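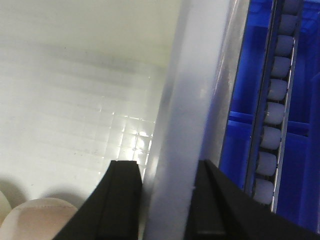 Page 167

4.2 The bin as a place to put things

Figure 7. Interior of a pale plastic bin, with a frosted upright strip and a fine grid on the surface. Two rounded objects lie at the base.

The literature on domestic storage has a good deal to say about shelves, rather less about cupboards, and almost nothing about the plastic bin, which is odd when one considers how much of the average household lives in one. The Clirkside survey asked people where they kept small soft things, by which we meant balls, plush toys, rolled socks and anything else that does not mind being dropped. Of the 343 households that replied, 340 named a plastic container of some kind. The other three named the floor.

We take Figure 7 as our starting point for this section because it shows the part of a bin that catalogues leave out. Sellers photograph containers from the front, full, with the lid at a pleasing angle. Users meet them from the inside, usually while hunting for something at the bottom. Seen that way, a bin is mostly wall. The contents, such as they are, have gone to the corner, where one of them shows as a smooth beige-pink dome with a faint dotted line across the top, like a seam. It may be a soft ball or part of a plush shape. We make no firmer claim than that, and our participants, asked to name things from a similar portion of their surface, did no better.

This last point deserves a little more space. In the Nilton sessions, held in March, participants were handed a closed bin from their own home and asked to open it and say what was in it without moving anything. They were confident and frequently wrong. Rounded objects caused the most trouble. A ball, the back of a toy bear's head and a rolled pair of tights are separate categories in the mind of their owner and very nearly the same category at the bottom of a bin. One participant identified a tennis ball as a bread roll and was not much reassured to learn the truth, having by then begun to wonder about the bread.

Translucent plastic is sold on the promise that it will prevent all this. The argument runs that a person who can see into a container need not open it. Our diaries do not bear this out. Frosted walls let through light and a general sense of colour, enough to tell the owner that the bin holds something but seldom enough to say what. Diary keepers with frosted bins opened them as often as those with solid ones, and complained more. We suspect they felt they had been promised something. Labels fared no better, chiefly for the reason that they were written on the day the bin was bought and described an ambition.

Surface pattern is a smaller matter, though it came up more than we expected. The fine squares visible in Figure 7 belong to a family of textures that the Pangaribuan typology files under "grids, shallow". Diary keepers had opinions on these. Some held that a grid hides scratches. Others held that it collects fluff, and produced the fluff. Under a strong light, the lines can also stand out brightly against a pale surface, as they do in the patch of glare in the figure, and several people told us that glare made them give up looking and feel about by hand instead. Searching by touch was quicker in most of the sessions we timed. It was also how the one recorded injury occurred (a drawing pin, no lasting harm).

Finally, there is the question of fullness. The Griritz scale, which we adopted for want of another, runs from 0 (empty) to 20 (lid held down by a second bin). Participants rated their own bins generously low. Asked to point to the level at which a bin ought to be sorted out, they chose a mark slightly above wherever the contents happened to be, and went on choosing it when we returned and the contents had risen. We had planned to report a threshold for tidying. There does not seem to be one. Section 4.3 turns to drawers, where matters are worse.

Reader comments (3)

gridfan
The fluff finding matches my experience exactly. An old toothbrush gets it out of the squares, if anyone cares.

m_t_lowe, 4th May
Were the three floor households asked whether they owned a bin at all? Mine own several. They are in the loft, inside a larger bin.

pegbag
Would like to see 4.3 please, the link goes back to 4.1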